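The target was 3000 and by March they had 1682, and Shahnaz Khan did not believe in a single one of them.

She believed they existed. She had made plenty of them herself, standing with the leader grips in her hands, moving the two arms over the table until her shoulders ached. What she doubted was that anything was being learned. Musano had promised the client in Grodcombe a system that could tidy a kitchen. So far it could nudge a cup.

"It nudged it with intent," said Iason Vasilakis, who had sold the thing.

"It nudged it onto the floor."

The cups were the toy-bright kind you give to children. Each run was meant to be a little different, which was written on the whiteboard as VARY!! and underlined. So Shahnaz varied. She swapped the order. She turned a handle the other way. After lunch she caught herself making the same variations in the same order, and wondered if the system was learning about cups or about her.

She lined them up again, red at the far end, then blue, then purple, and took the right arm out over the red one. She let it hang there. Somewhere in the logs that pause would be a number, and somebody would decide it meant care, or planning. It meant she was thinking about her rent.
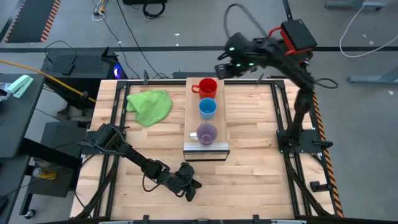 Roksolana Demchenko thought the pauses were the best part, and said so without looking up from her screen. Throw those out and you'd get a machine that never hesitated, and did Shahnaz want one of those near a stove?

"I want one that knows why it's hesitating."

"Do you always know?"

Shahnaz didn't answer. She closed the gripper on the red cup, lifted it, set it down, and pressed the pedal to save. 1683.

At 7 that evening they ran the new model. The arm came out over the cups, slower than she expected, and went toward the red one. Then it stopped in the air. Iason leaned in. Roksolana put down her tea.

It stayed there for what felt like a long time - her kind of long, the rent kind.

"Well, look at that," said Iason. "It's planning."

Shahnaz found her coat and asked if anyone had written down what tomorrow's cups were.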